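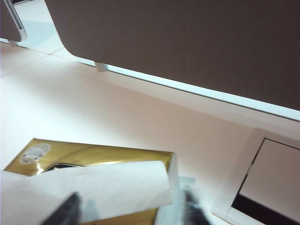

Abb. 2: Dunkle, matte Platte mit gerundeter Ecke, darunter ein kleiner weißer Fuß auf heller Fläche.

2 Leihgeschäfte in der Vereinskommunikation

Leihgeschäfte werden in der Literatur zum Transfermarkt meist als Sonderfall des Vereinswechsels behandelt. Für die hier betrachteten Vereine trifft das nur eingeschränkt zu. Sowohl beim SV Clasell als auch beim FC Hurton wurden im Untersuchungszeitraum mehr Spieler verliehen als verkauft, und in beiden Fällen betraf die Mehrzahl der Leihen Spieler aus der eigenen Nachwuchsabteilung. Die Vereine sprechen in ihren Mitteilungen von Spielpraxis, während die aufnehmenden Vereine dieselben Vorgänge als Verstärkung des Kaders ankündigen.

Der Korpus umfasst 583 Meldungen aus zwei Transferperioden. Aufgenommen wurden Mitteilungen der Vereine und Berichte der jeweiligen Lokalpresse, sofern darin ein Spieler namentlich genannt und ein Wechsel entweder bestätigt oder in Aussicht gestellt wurde. Reine Ergebnisberichte mit einem Nebensatz zu Transfers blieben unberücksichtigt. Die Erhebung wurde am 25. Juni 2019 abgeschlossen; Meldungen aus dem Juli, in denen einzelne Leihen nachträglich verlängert wurden, gehen nicht in die Auswertung ein.

Kodiert wurde mit dem Programm Nukix. Zwei Personen bearbeiteten das Material unabhängig voneinander, strittige Stellen wurden anschließend gemeinsam entschieden. Schwierigkeiten bereitete vor allem die Kategorie »Kaufoption«. Viele Berichte lassen offen, ob der aufnehmende Verein den Spieler am Ende der Leihe verpflichten kann oder verpflichten muss. Wo der Wortlaut keine Entscheidung zuließ, wurde »unbestimmt« vergeben, auch wenn spätere Berichte den Sachverhalt klärten. Mallet wählt für seine Untersuchung des Winterfensters das umgekehrte Verfahren und trägt die Angabe nach. Die beiden Datensätze sind deshalb in diesem Punkt nicht vergleichbar.

Auffällig ist die Rolle der Vertragslaufzeit. Bei festen Verpflichtungen steht sie fast immer im ersten oder zweiten Satz der Meldung, häufig noch vor der Position des Spielers. Bei Leihen rückt sie nach hinten oder fehlt. Genannt wird dann die Dauer der Leihe, der zugrunde liegende Vertrag mit dem abgebenden Verein dagegen selten. Yimyam hat darauf hingewiesen, dass der Leser so kaum beurteilen kann, ob ein Spieler nach seiner Rückkehr noch eingeplant ist oder ob die Leihe den Abschied vorbereitet. Unser Material stützt diese Beobachtung für Clasell, für Hurton nur teilweise. Dort wurde in mehreren Fällen der Vertrag vor der Leihe verlängert und beides in derselben Mitteilung bekannt gegeben.

Ein abweichendes Bild ergibt sich für den kleinsten der aufnehmenden Vereine, den TSV Tôn, dessen Stadion 3.000 Zuschauer fasst. Der Verein verfügt über keine eigene Presseabteilung. Seine Meldungen werden vom sportlichen Leiter verfasst und enthalten regelmäßig Angaben, die andernorts fehlen -- etwa zur Aufteilung des Gehalts oder zu einer vereinbarten Mindestzahl von Einsätzen. Ob die abgebenden Vereine dem zugestimmt hatten, ließ sich nicht feststellen. In zwei Fällen wurde die Meldung später gekürzt; ausgewertet wurde jeweils die erste Fassung.

Zitate von Spielern kommen in den Leihmeldungen seltener vor als Zitate von Verantwortlichen. Der Spieler äußert sich, wenn überhaupt, beim aufnehmenden Verein, und zwar meist zum Trainer oder zur kommenden Saison. Aussagen über den bisherigen Verein bleiben knapp. Die Lokalpresse übernimmt diese Zitate überwiegend wörtlich und ergänzt sie um statistische Angaben wie Einsätze und Tore. Eigene Einschätzungen finden sich eher in Kommentaren -- diese Textsorte wurde gesondert erfasst und wird im folgenden Abschnitt behandelt.

Kontakt | Impressum | Alle Rechte vorbehalten | Nach oben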